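July 15, 2019

Cup task, second session on the long table. Liis on the leader arms for the first half, me for the rest. Saulius on the recorder.

Moved everything over from the small bench before starting. Both arms are on the one rail now, so the distance between bases should stop drifting each time somebody leans on the table. Rezeroed left and right, checked the wrist limits, saved the offsets as berwood_3. The old file is still in the folder. Please don't load it, the left elbow will come up wrong.

Task as agreed with Yee-man: cups start in the clear bin, operator takes them out one at a time and sets them on the wood, then brings the arms back to rest. Bowls stay where they are and don't get touched. They are only there so the policy sees something else on the table. Next week they become the target.

Liis's first runs were slow but clean. She comes in from above with the right and keeps the left parked until it's needed. I do it the other way and let both hang over the bin, and I bumped fingers twice. Threw those two out. Chandrasekhar wants one style across the whole set, so we go with hers. I redid mine after lunch.

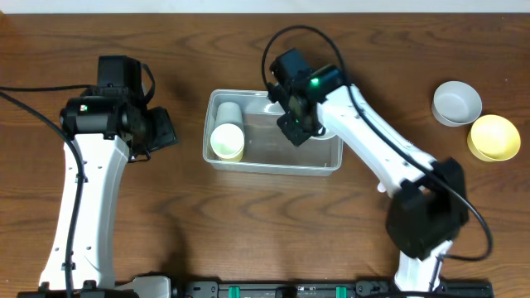
*Teleoperation Group, Murakami Building*

Cups on their side are the hard case. With the mouth facing the operator you can get one finger inside and pinch the wall, and that works if you close slowly. With the mouth turned away you end up pushing the cup along the bin until it meets the side – fine for a person, but I don't want the policy learning to shove. For those, roll the cup first with the back of the finger, then grip. Liis got the hang of it before I did.

Paper walls crush easily. Dropped the grip current limit on the right from 423 to something lower, then Saulius pointed out that the leader trigger scaling had to change with it or the recorded commands don't match what the follower does. Put it back to 423 until Rimantas can look at the scaling. Crushed cups get swapped, no exceptions. A creased one grips differently.

The clear bin is a nuisance in the wrist views. Depth through the wall is mostly junk. I asked whether we could use an opaque tub and the answer was no, the Prilasau people have clear ones and that is where this ends up.

Recorder: dropped frames on the head view in episode 3868, probably the hub. Marked bad. Swapped the cable and didn't see it again. Nedetach upload started at the end of the day, check that it finished before wiping the local disk.

To do:

- Rimantas: trigger scaling, right side
- tie up the left cable, it has too much slack on the table
- finish to 100 good episodes in Liis's style, then stop and train
- ask Yee-man if the bowls swap places between episodes or stay put
- new sleeve of cups, same kind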